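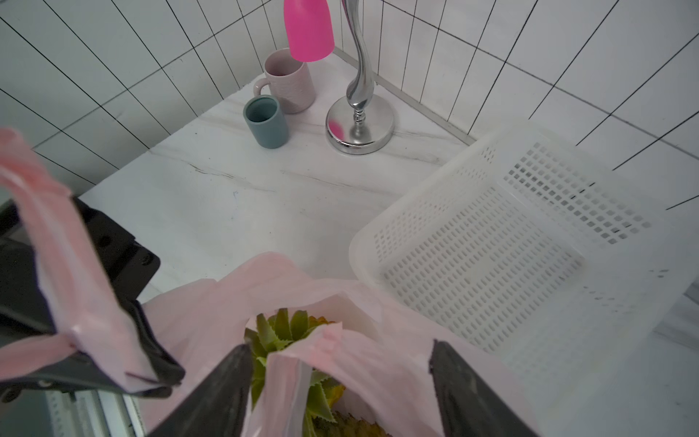
Fesesero has released version 11 of Clidora, its grasp control package for two-finger grippers, with a rewritten module for thin-film packaging. The update became available to license holders in April.

Earlier versions of Clidora treated a bag as a rigid object with an uncertain outline. The planner fitted a box to the visible surface, chose a pair of contact points and closed to a fixed width. On produce bags this tended to place the fingers on the contents, and the force limit was then reached before the film was held.

The new module looks for the neck of the bag first. A segmentation network labels film, contents and handles separately, and the planner ranks candidate grasps by how many folds of film would lie between the fingers. Leaves or stems that stick out through the opening are kept as a separate class, so that a grasp across them is scored lower but remains allowed if no clear section of film can be reached.

Handles get their own treatment. A loose handle can lie over the wrist or a bracket and pull tight when the arm rotates. Clidora 11 now tracks handle segments in the wrist camera view and passes them to the motion planner as a soft constraint, which limits wrist rotation while a segment overlaps the arm model. The limit can be set per joint or switched off.

Closing is also handled differently. The gripper moves at reduced speed until motor current rises, holds for 19 control cycles, then checks the image for film sliding between the fingers. If slip is found, force is raised in steps up to the configured ceiling. The ceiling for film grasps is stored apart from the one for rigid objects.

Integrator Lollosix tested a pre-release build on kitchen tasks using 47 bags of greens and other vegetables. According to its notes, 7 grasps had to be repeated, most of them on bags with both handles folded under the contents. Translucent film against white tile or pale stone was still labeled less reliably than opaque film — Fesesero lists this as a known issue.

The release also adds a log viewer that plays back camera frames alongside motor current and planner scores. Existing configuration files load without changes, but the film module is off by default. A driver for Mohammadi wrist units is planned for the next point release.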